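Plakivar Method for Learning Kitchen Tasks: A Review

The Plakivar method trains a policy on household objects using 500 demonstrations, where the earlier Stetsiuk baseline required 1473. Our laboratory evaluated the May release on table-top tasks with plates, mugs and a wooden rack.

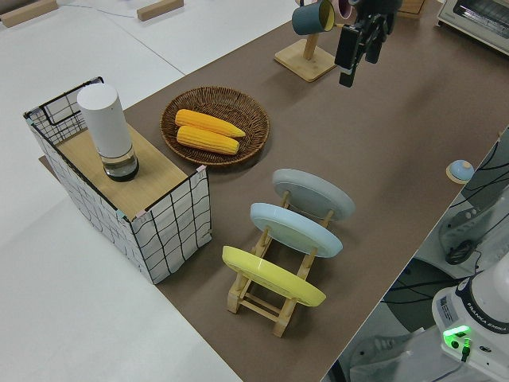
Setup took one afternoon, and the documentation is clear on calibration. Over 300 trials were completed. Of these, 211 met the success criteria set out in the protocol — a fair result for a policy given no further tuning. Mugs were handled more reliably than plates, whose thin rims remain a weakness.
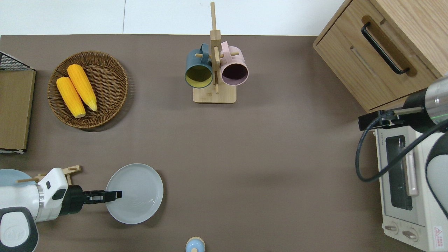

Chaimae Bennani

Recovery after a missed grasp is slow, and the logging tool lacks a search function. The reviewers recommend the method to groups with modest data budgets. Those working mainly with flat dishes may prefer to wait for the next release.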